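Galería: mesas, vajilla y bandejas de la nave Delteck

12/12/2019

Reunimos en esta página las piezas que se usan a diario en las mesas de trabajo de la nave. Casi todas proceden del lote que compramos a Gostudus en enero: 68 piezas entre vasos, cuencos y bandejas, todas de uso corriente. Las que llegaron con defectos se devolvieron y no figuran aquí.

Las mesas son de Skutow. Se eligieron de tono claro para que la vajilla de color se distinga bien a distancia. Se limpian con un paño y jabón neutro al acabar cada turno.

Los pedidos de reposición se hacen por referencia y no por color. La referencia 92 corresponde a los vasos altos y la 51 a los cuencos bajos. Las bandejas largas se piden aparte, con un plazo de entrega mayor.

Mesa de bandejas

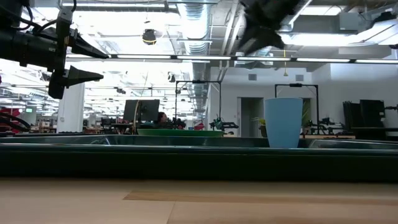
Los vasos altos se guardan de pie y sin apilar, porque apilados se rayan por dentro. Se piden siempre en tonos mate. El azul claro es el más fácil de localizar junto a la bandeja verde oscuro, que brilla bastante con los fluorescentes del techo. El cuenco verde de detrás es de los bajos y tiene el borde de un tono más vivo.

Las próximas fotos serán de los estantes de Annamalai, todavía sin montar.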